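Wed 24 January
Bench notes, paper and card stock, Rurton workshop
2 comments · 0 shares

Went back to the Hoseck card this morning. The claim on the wrapper is that it stays flat in a heated room. I've heard that about every card we have bought and I'll believe it when a cut strip is still flat in May. For now it is on trial against the Serra, which at least never promised anything.

Method, such as it is: cut narrow strips with a fresh blade, same direction as the long side of the sheet, lay them on the black table and leave them alone. Strips cut across the sheet go in the other tray. Last time the two got mixed and we argued for a week over a difference that was probably just grain. Pencil an arrow on the back of each one BEFORE cutting. I forgot on the first two and binned them.

The black top is good for this. A white edge shows up hard against it and any lift at the ends ought to throw a line of shadow. I'm less sure about the overhead light, which leaves a faint shine on the surface and could hide a small curl. Worth trying a lamp from the side before anyone writes down "flat" as a result.
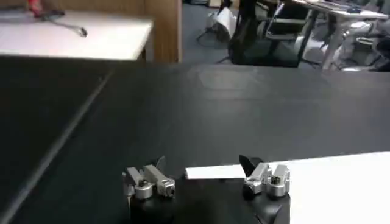
Does it matter which face of the card goes down?
It does if the two faces are coated differently, so keep the same face down for the whole trial and note which one it was.

Weights. The Hoseck wrapper says 200 gsm. Feels thinner to me than the Serra at the same figure, but feel is not a measurement and our scale drifts. Need to weigh a full sheet of each, on the same day, and stop guessing.

Somebody has suggested conditioning the stock overnight at 21 degrees before cutting. Fine, but the room doesn't hold 21 overnight, so I don't see what we'd be conditioning it to. Humidity dial by the door says 56. It also said 56 when the window was open, so I put no weight on it.

The Volov glue can wait. No point sticking down card we don't trust yet.

To do: side lamp, new blades, second tray with a proper label, weigh sheets. Strips stay where they are until I've looked at them again, please don't tidy.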